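Planning for the next lot of hand-held grippers

Hello again everyone, and thank you for all the notes that came in after the last newsletter. I did promise a proper word about money this time, so please make yourself a cuppa and settle in, as I have a habit of going the long way round with these things.

As most of you know, our budget request for the coming year closes on 8/30/21, and the biggest line in it by a long way is hand-held grippers. We have nine of them in use at present. Kirberg has quoted us on a further 28, delivered in two lots, and Luvari has come back with a price for 44 that works out a fair bit cheaper per unit but leaves out the spare pads, the charging gear and the carry cases. I've been going back and forth between the two quotes for weeks, and my kitchen table has disappeared under printouts.

My feeling at the moment is that we should take the smaller order. Forty-four grippers would be lovely to have, but every one of them needs a person to hold it, somewhere to do the work, and a desk at our end where the recordings get checked. Checking is already our slow spot. Last February we had recordings banked up for the better part of a month, and I would hate to spend the whole budget on hardware and then watch it sit in a cupboard because we hadn't put anything aside for the people.

The other thing I'd ask you all to think about is the little stuff. When we drew up the first budget we allowed for grippers and laptops and very nearly forgot that you have to have something to pick up! White plastic pipe connectors have been a real favourite, being cheap, light and an awkward enough shape to be interesting, and we order them by the bag from Valderrama's hardware.
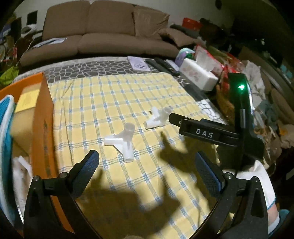

Ulises Restrepo
Equipment and Planning Coordinator, Grasitgate Project

A three-way connector is a good test of a grip pad, I find, as it has sockets heading off in different directions and you have to make up your mind which one to go for. The blue textured pads do wear, though, and they are the part I most want to budget for properly this time round. I've put in for 50 spare pairs, which a couple of you have told me is far too many – you may well be right, but I would sooner have a drawer full of pads than a gripper out of action while we wait on the post.

I've also kept a modest amount for cloths and table mats. We'd like a good mix of colours and patterns under the parts, and plaid is very welcome, so if you have an old tablecloth you were going to throw out, do let me know before you go and buy one. Anything you do buy can be claimed back with a receipt, and please write your site name on it, as I spent a whole afternoon last month trying to match up hardware shop dockets.

Maintenance is the last piece. Kirberg includes a yearly service in the price and Luvari charges for it separately, which closes the gap between them more than you'd think from the front page of each quote. I've asked both firms to send their figures again with servicing, freight and spare cables all listed on separate lines.

If your site would like to be considered for the first lot, send me a short email with how many people you have, how many hours a week they could manage, and where you'd store the gear overnight. A rough guess at hours is fine. Sites that already have a gripper can put their hands up for a second one too.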